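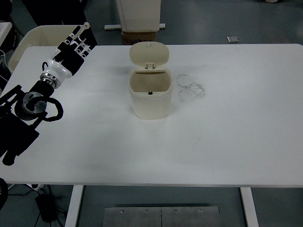 Does the Zavau service plan cover the hand as well as the arm?
The arm and the wrist are covered for the full term. The fingers count as wear parts and are covered for the first 704 hours of run time, after which they are billed one at a time.

Minutes, equipment review, November
Held in the back office at Gidlow, 2:15 p.m.
Chair: Bronwyn Nepia
Minutes: Xolani Ndlovu, again

1. Last minutes
Approved once the word "catastrophic" was changed to "loud" in item 4.

2. Zavau tabletop kit, trial so far
Xolani reported on the trial. The task list Zavau sent over has 31 items, most of them things a person does without putting down a coffee: open a lid, close a lid, move a cup, put a thing in a bin. We are working through them in order. The lidded bin is the current item and has its own page in the manual, with a paragraph on hinges that two of us have now read aloud to visitors.

Bronwyn asked whether the bin has to be the one in the manual. Zavau support says any light plastic bin with a hinged lid will do. Their parts list offers one anyway. We will use ours.

Setup time was discussed. The brochure says "ready before lunch." It was agreed that the brochure does not say which lunch.

3. Table
The rings on the white tabletop were raised. Bronwyn would like them gone before the Zavau rep visits. Xolani would like to know who has been putting round things down on it. Nobody present drinks anything, apparently. Dish soap to be tried first, then the stuff under the sink with no label, then not that.

Cables on the floor by the table legs to be tied up or taped down. This was also an action last time. It was also Xolani's action last time.

4. Service plan
Two quotes are in.

Zavau: 2,213 a year. Phone support, one site visit, arm and wrist covered, fingers as in the note at the top of these minutes. Loan unit if the repair runs past ten working days.

Rojanasak: 272 a month, cancel any time. Covers everything including fingers, but the unit has to be shipped to them in its original crate. Bronwyn asked where the original crate is. Discussion moved on - then moved back, because she asked again.

Xolani worked out that Rojanasak comes to 3,264 over a full year, so the fingers are costing us 1,051 before anybody has broken one. Bronwyn said she has met the people who will be using it. Point noted.

Brokis was invited to quote and sent a calendar.

Agreed: go back to Zavau and ask for a price with the finger cover extended to the whole term. If they won't move, bring both quotes to the next meeting. No purchase order until then.

5. Training
One half-day session comes with the kit. Bronwyn wants it held after we get through the task list so we have real questions. Xolani wants it before, so that we get through the task list. Before carried, one vote to one, chair having been talked out of her casting vote.

6. Other business
The heating. Not discussed, at the request of the chair.

Actions
XN: email Zavau about finger cover
XN: cables
XN: find crate, or find out when it went
BN: tabletop
BN: thank Brokis for the calendar

Closed 3:05 p.m.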